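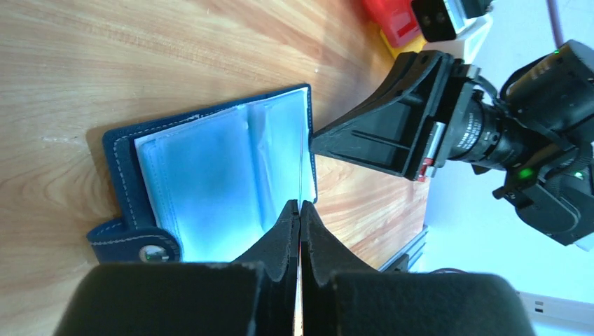 Gullesby Card Holder – Data Card

Version 2 of the dataset. Please read this file before you write to us, many questions from version 1 are answered now.

Summary

Gullesby Card Holder is a set of demonstrations for two robot arms working on a small wallet for cards. The wallet is dark blue outside, it has clear light-blue plastic sleeves inside, and it closes with a tab and a metal snap. A person drives both arms by remote control and we record what the arms do and what the cameras see. We made the set for people who train policies by imitation and who want something thin, shiny and soft on the table.

In our earlier work we used mostly blocks, cups and folded cloth. Policies trained on these did well until the first time they met clear plastic. The sleeves reflect the lamp, they stick to each other, and they bend before the finger has good contact. We think this is a useful problem and we did not find much open data for it.

Tasks

The set has four tasks. Each episode contains one task only.

open_cover: The wallet starts closed with the snap open. The operator lifts the cover and lays it flat on the table.

turn_sleeve: The wallet starts open. The operator turns sleeves from one side to the other. Turning two sleeves together is allowed, but it is written in the episode notes.

insert_card: One arm holds a sleeve open, the other arm pushes a blank card in. This is the hardest task for the operator and it has the most failed episodes.

close_cover: The wallet starts open. The operator folds the cover back and presses the snap. A half-closed snap counts as a failure.

There are 60 episodes for each task. Failed episodes are kept in the set with success = false. We did not replace them with good ones. If you want only the good ones, use the filter in the loader (see Loading).

Setup

Two arms stand at the same table and work toward the middle from different sides. Each arm carries a parallel gripper with black printed fingers. The fingers are wedge-shaped, wide at the base and narrow at the tip. The tip shape matters a lot for turn_sleeve, because a thick tip cannot get under the plastic.

The table top is light wood. We did not cover it with a mat. In the afternoon the wood has a strong shine in some parts and this is visible in many episodes. The time of day is saved in the metadata, so you can split by it if you like. Morning sessions are between 8:30 and 11:00, afternoon sessions start after 14:00.

Objects outside the work area were not removed between sessions. There are cables, a power strip and some colored things near the far side of the table. They can move a little from one session to the next. Please do not use them as landmarks.

Teleoperation

The operator sits beside the table with a pair of leader handles, which we call Ritach handles in the code. One handle drives one arm. The trigger on the handle opens and closes the gripper. Nothing is scaled, so 1 cm of hand movement is 1 cm of tip movement.

We tried moving the arms directly by hand first (the folder kinesthetic_pilot). It was comfortable for open_cover. For insert_card it was very bad, the operator's own hands hid the sleeves and also came into most of the camera views. These pilot episodes are still in the download but they are not part of the official splits.

Operators for version 2:

Cherry Mae Macaraeg – open_cover, close_cover
Tùng Kiều – turn_sleeve
Diễm Tiêu – insert_card, turn_sleeve

All three agreed that their names can be published. Tùng is left-handed, and he often starts with the left arm where the others start with the right. You can see this in the action statistics of turn_sleeve. We consider it normal variety and did not correct it.

Instructions given to operators

These are copied from our lab sheet, with small changes in the grammar.

1. Put the wallet anywhere inside the taped area from the calibration sheet, then remove the sheet. Rotate the wallet freely.
2. Bring both grippers to the start height. Wait for the beep.
3. Come down slowly over the edge you want to take. Do not press the tip into the plastic from above.
4. For sleeves, approach from the side where the edge is already raised. If no edge is raised, use the second arm to press near the seam.
5. When you lose the sleeve, open the gripper fully before you try again.
6. Stop after 60 seconds also when the task is not finished. Mark it as failed.
7. Do not touch the wallet with your hand during an episode. If you did, delete the episode.

Point 3 was added after the first week. Before that, operators pushed down hard and the sleeves got marks. The old wallet with marks was used in version 1 only.

What is recorded

Every episode is one folder with these files:

wrist_left.mp4 – camera at the gripper of the left arm
wrist_right.mp4 – camera at the gripper of the right arm
scene_stereo.mp4 – two views from the stereo camera, side by side
states.parquet – joint positions, joint speeds, gripper opening
actions.parquet – commands sent by the handles
meta.json – operator, task, time of day, success, notes

The wrist views show the fingers of their own gripper all the time, in the lower part of the picture. The fingers can hide the place of contact just when it becomes interesting. For this reason we advise to train with at least one wrist view and the stereo view together. With a single wrist view our own baseline did poorly on insert_card.

Often the other arm is also inside a wrist view, sometimes very near. We do not mask it.

No depth maps are included. We computed some from the stereo pair, but on the plastic sleeves they were full of holes and we prefer not to give out data that we do not trust.

Sync

All streams use the clock of the recording computer. Video frames have their own time stamps in a separate column, please use these and do not calculate the time from the frame number. In version 1 some people did it from the frame number and got actions that were late against the video.

The gripper opening is measured, the gripper action is commanded. When the fingers hold something, the two values stay apart. This is correct and not an error in the file.

Loading

The loader is the small Python package parry-loader, in the folder tools/. It has no connection to the training code.

pip install ./tools/parry-loader

from parry_loader import open_set
ds = open_set("gullesby_v2", task="turn_sleeve", success_only=True)
ep = ds[0]
print(ep.meta["notes"])

If you work on Windows, set video_backend="opencv". The default backend was tested by us on Linux only.

Splits

We give a train split and a test split for each task. The test split has afternoon and morning episodes mixed. There is also a split called light_shift, where training has only morning episodes and testing has only afternoon episodes. It was proposed by Abla Khasawneh after she saw how much the shine on the table changed her results.

Please report success per task. One average number over the four tasks says very little, open_cover is much easier than the rest.

Labels

Phong Đào watched all the episodes and wrote the success flag. When he was not sure, Abla watched the episode also and they decided together. The notes field is free text in English, with spelling mistakes. Common words in it:

slip – the sleeve left the fingers
double – two sleeves were turned together
drift – the wallet moved on the table during the task
regrasp – the operator opened and tried again

There is no fixed list, so search with care. "Slip" and "slipped" both appear.

Known problems

Drift is frequent. The wallet is light and the wood is smooth, so a small push moves it. In insert_card the second arm sometimes works as a stop against this, but only Diễm did it in a regular way.

Some episodes of close_cover end very soon after the snap. If your method needs frames after success, you have to repeat the last frame.

The cable of the right arm was moved in the middle of the recording. Before this it can appear at the top of the stereo view.

Only one wallet was used in version 2. A policy trained here will probably not work on a wallet of another color or another size without more data. Please do not write "generalizes to wallets" in a paper based on this set alone.

The snap became softer with use. Late episodes of close_cover need less force than early ones. We have no force sensor, so we cannot say how much less.

Privacy and safety

All cards are blank white plastic. No real bank cards or identity cards were used at any time. There is no sound in the videos. If you find a face or a name in any frame, write to us with the episode number and we will remove it.

If you replay the recorded actions on your own arms, start with low speed and with nothing on the table. Our start pose is near the table, and with a different base height the tips will hit it.

License

Data: CC BY 4.0. Code in tools/: MIT. The printed finger files are in hardware/fingers and have the same license as the code.

Changes

v2 – new wallet, new operator sheet, video time stamps in their own column, light_shift split added.
v1.1 – wrong task name corrected in some meta.json files.
v1 – first release in February, under the project name Vuvska. The old name can still be found in a few scripts, it means the same set.

Contact

Open an issue in the repository and add the label "data" or "loader". For the hardware files, mention Phong in the issue. We answer in English or Vietnamese, usually in the same week.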